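A thread on watering pots in summer, now that it's getting hot here. 31/05/2024

Mostly tomatoes, peppers and herbs on a back deck in Terkwood, full sun from late morning on.
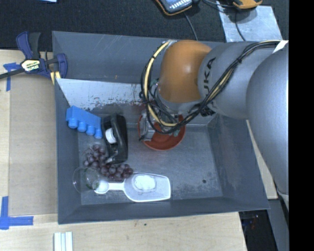 I grow everything in containers. The yard is shaded by the neighbors' maples and the deck is the only place that gets enough light. So all of this is about pots. If you have beds in the ground, your soil holds a lot more water than mine and you can ignore most of it.

The most common question I get is "how often should I water?" I can't answer it for you. A small basil pot in July may want water twice a day. A big tub of rosemary in the same spot may go most of a week. Same deck, same weather.

What I do is stick a finger in up to the second knuckle. Dry at that depth, I water. Damp, I leave it and check again in the evening. I've owned two moisture meters. One read "wet" in a bag of dry mix and the other rusted.

For the bigger pots I lift an edge. You learn the weight pretty fast. A dry pot rocks easily and a watered one doesn't want to move. Don't do this with cracked clay. I have a pot in two pieces from doing this with cracked clay.

Drooping leaves at 3 in the afternoon don't always mean thirst. Tomatoes and squash will wilt in strong heat with wet soil and be fine by sundown. Check the soil before you grab the hose. If they're still drooping early the next morning, that's a different story, and they need a drink or they have a root problem.

Time of day: I water in the morning, before coffee if I can manage it. Evening is okay too. I used to worry about wet leaves at night, now I just aim at the soil.

You may have heard that midday water drops burn leaves like a magnifying glass. I've watered at noon plenty of times in an emergency and never seen a burn from it. The real trouble at noon is the hose. Mine lies in the sun and the first water out of it is hot enough to hurt your hand. Run it into a bucket until it goes cool, and use the bucket water later.

How much: until it comes out the bottom. Then wait a few minutes and do it again. The first pass often runs down the gap between the soil and the pot wall and out the hole, and the middle stays bone dry. I lost a pepper that way in my first year. Tipped it out and the root ball was dust.

If the mix has dried so hard that water just sits on top or races down the sides, set the whole pot in a tub with a few inches of water and leave it for half an hour. It soaks up from below. Then take it out and let it drain. Works for hanging baskets as well, if you can get them down.

Saucers. People argue about these every year.

My rule: saucers in hot weather, no saucers in spring and fall. In July the water in a saucer is gone by lunch and the plant got most of it. In a cool rainy April it stays full for days and the roots sit in it.

Exception for rosemary, thyme, sage and lavender. No saucers for them at any time of year. They want to dry out between waterings.

If you don't want to keep picking saucers up, put the pot on a few flat stones so the bottom is above the water line. Pot feet do the same thing and cost more.

Empty saucers also breed mosquitoes as soon as they aren't empty. Anything that holds water more than a few days needs to be dumped. Check under the deck stairs too, that's where mine were coming from.

Clay or plastic? Unglazed clay breathes, so it dries faster through the sides. That's good for herbs and bad for tomatoes in August. I moved all the tomatoes to plastic and kept the clay for the rosemary and thyme. Glazed pots act more like plastic as far as water goes.

New clay pots drink a lot the first time. Soak them in a bucket for an hour before planting or they pull water straight out of the mix. I forget this every year with at least one.

The white crust on old clay is minerals from the water and fertilizer. It's harmless for the most part. A stiff brush and some vinegar in water takes off the worst of it. I do it in winter when the pots are empty, or I don't do it.

Dark plastic pots get very hot on the sunny side. You can feel it with your palm. I put the black ones in the back row and let the light ones stand in front and shade them. Some people wrap them in burlap. I tried it, it looked awful and blew off.

Pot size matters more than any trick in this thread. A tomato in a small pot will need water all day long and still get blossom end rot. If you have room for one big pot or three little ones, buy the big one.

On blossom end rot: the black leathery patch on the bottom of the fruit. Everybody wants to throw eggshells at it. In pots it's mostly uneven watering – bone dry, then flooded, then bone dry. I got it bad the year I went away in early June and had the neighbor's kid water "when it looked dry." Steady water fixed it for the later fruit. The fruit that already has it won't heal, so pick it off.

Same cause for a lot of splitting. A big soak after a dry spell and the skins crack, cherry types first. If a storm is coming and you have some that are nearly ripe, bring them in and let them finish on the counter.

Mulch. Yes, in pots too. I use shredded leaves from the fall, a couple of inches, kept back from the stem. Straw works but it sprouts. This made the biggest difference of anything I changed, and it was free.

I have a cheap meter on the hose and I wrote the numbers down. June two years ago, no mulch: 231 gallons. Last June with mulch, same pots in the same places: 214. That isn't a fair test, the weather was different and I'm sure last year was the hotter of the two. The plants looked better, that much I can say.

Potting mix. I buy Broron by the big bag from Tsuchiya, the nursery out on the Mivonley road. It's heavier than the stuff from the grocery store and holds water longer. Nothing special otherwise. Don't fill pots with dirt from the yard, it packs down like brick.

Old mix can be used again. I dump it in a tarp, pull the roots, add some compost and wet it before it goes back in. The one time I don't reuse it is when the plant had something wrong with it.

Please don't put gravel in the bottom "for drainage." The water stops above it and you've made the pot shorter. One piece of screen over the hole to keep the mix in, that's all you need.

And check that there IS a hole. A lot of the nice looking ones are sold with a plug you have to knock out. Found this out in October with a very dead parsley.

Going away. For a weekend: water hard the morning you leave, push everything into the shade, close together. They'll be fine.

For a week: I've tried upside-down bottles, the glass bulbs and the string-in-a-bucket method. Bottles emptied in a day. Bulbs clogged. String did work for the small herbs. Use thick cotton, wet it first, and put the bucket higher than the pots. It did next to nothing for the tomatoes.

I finally bought a drip kit with a timer. It runs nine pots and took an afternoon to put together. Most of that afternoon was me trying to push stiff tubing onto fittings. Dip the end of the tube in a mug of hot water and it slides on.

Run the timer for at least a few days before you leave. Mine was watering at 6 in the evening when I thought I'd set it for morning, and one line had popped off and was watering the grill.

Fertilizer washes out of pots every time you water, so the more you water the more you need to feed. I use a liquid one at half strength every week or so once the flowers start. Never on dry soil. Water first, feed after.

Rain doesn't count as watering. I had a full tomato plant with leaves like an umbrella, an inch of rain overnight, and the mix under it was dry. Stick your finger in anyway.

Someone asked about rain barrels. I have one, it's fine, it's empty by July when I need it. Keep a lid on it. A watering can fills faster from the top than from the spigot.

Another one about tap water: I don't let mine sit out overnight. I did for years and can't see any difference. If you have a water softener, though, use the outside tap if it's not on the softener. The salt builds up in pots.

Peppers next, when mine have something on them. Right now they're just sitting there sulking. Replies are open if you have a question about something on your own deck, and tell me what size the pot is or I'll only have to ask.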